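4.3 Setting up the two-tier rack and loading containers

This section covers placing the Filier two-tier rack on a tabletop and filling the lower shelf with lidded containers. Assembly of the rack is covered in 4.1 and adjustment of the feet in 4.2. Finish both before continuing.

Before you start

The table must be level and clear of all items, including placemats and cloths. Wood-grain tops with a smooth finish are suitable. Do not use the rack on glass.

Minimum clear tabletop depth: 693 mm. The depth is measured from the rear edge to the front edge, at the centre of the table. Rounded corners do not count toward the usable area.

Placing the rack

1. Wipe the tabletop with a damp cloth, then dry it along the grain. Check for grit, particularly at the rear where the feet will sit.

2. Lift the rack by both side frames and set it down at the rear of the table. Do not drag it.

3. Turn the rack so that the open side faces you. The raised end panel stays on the right.

4. Press down on each corner of the upper shelf in turn. If the rack rocks, go back to 4.2.

CAUTION — Do not lift the rack by the upper shelf. The rim is a stop for small items and will not carry the weight of the unit.

Loading the lower shelf

5. Stand the containers on the table in front of the rack, with their lids on and a gap between them wide enough for a hand. Tighten each lid before moving on.

6. Pick up one container by the body, below the lid. Keep it upright.

7. Bring it in from the front and place it at the left end of the lower shelf, inside the side frame. Lower it until the base is flat on the shelf before letting go.

8. Repeat with the next container, working left to right, until the tabletop in front of the rack is clear.

Tabletop and lower shelf, steps 1 to 8 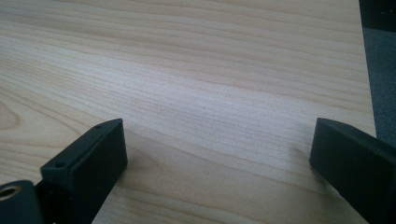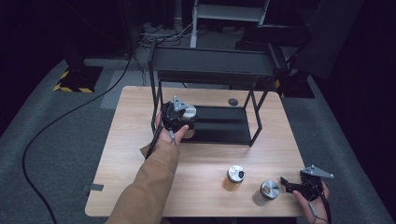
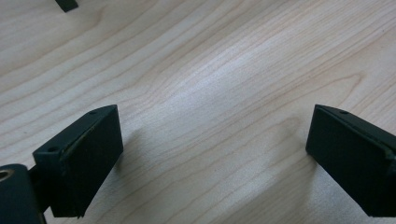
NOTE — Tall containers can catch on the underside of the upper shelf. If a container has to be tilted to go in, store it elsewhere.

Load limits

Lower shelf: 4,000 g, evenly spread.
Upper shelf: 2,000 g, evenly spread.
Any single container: 800 g, including contents and lid.

Weigh full containers the first time they are used. Dry goods vary a good deal in weight for the same volume, and sugar or salt will reach the single-container limit well before cereal does.

Unloading

9. Remove containers from right to left. Clear the upper shelf before the lower one if the rack is going to be moved.

10. Wipe both shelves with a dry cloth. Do not use scouring pads on the black finish — scratches cannot be polished out.

If a shelf has bowed or a side frame no longer sits square, take the rack out of use and see section 6, Replacement parts.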